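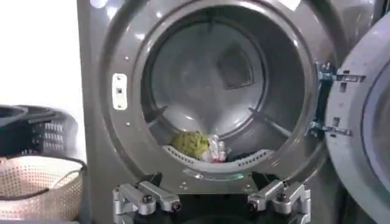

4.3 Recording drum unloading episodes

This section covers the collection of demonstrations for the front-loader unloading task. Complete the wrist camera check in 4.2 before you start. Each operator records in blocks of 50 episodes. The full task set is 600 episodes for training and 10 held back for review.

1. Open the washer door as far as the hinge allows.

2. Place the items listed on the episode card in the drum. Mix cloth and plastic only when the card calls for it.

3. Move the arm to the start pose. The fingers must be in front of the lower rim, in line with the drum opening, and fully outside the drum.

4. Check the wrist view on the Sudeo console. Both fingers, the door catch and the bottom of the drum must be visible.

5. Press Record and wait for the tone.

6. Guide the arm over the rim, close on one item, and draw it straight out. Release it over the basket named on the card.

7. Repeat step 6 until the card is complete, return to the start pose, and press Stop.

8. Mark the episode Good, Retry or Fault.

Caution: Keep the fingers clear of the hinge side. If a finger touches the door or the hinge, press Hold and back the arm out by hand.

Caution: Do not rotate the drum while the arm is inside it.

Note: A missed grasp followed by a second try is a valid episode – mark it Good and leave it uncut. Use Retry only when the start pose was wrong or the card was not followed.

Note: Items that touch or overlap are harder to separate. Do not spread them out before recording unless the card says "apart".

Note: The console stops recording after 700 frames. Episodes that reach this limit are saved as Fault and do not count toward the block.

After each block, upload from the Wirkex menu and enter your operator code. Send questions about card wording to Zainab Nwankwo and faults in the arm or fingers to Takumi Shibata.

Section last revised 16/06/2023. For labeling of uploaded episodes, see 4.4.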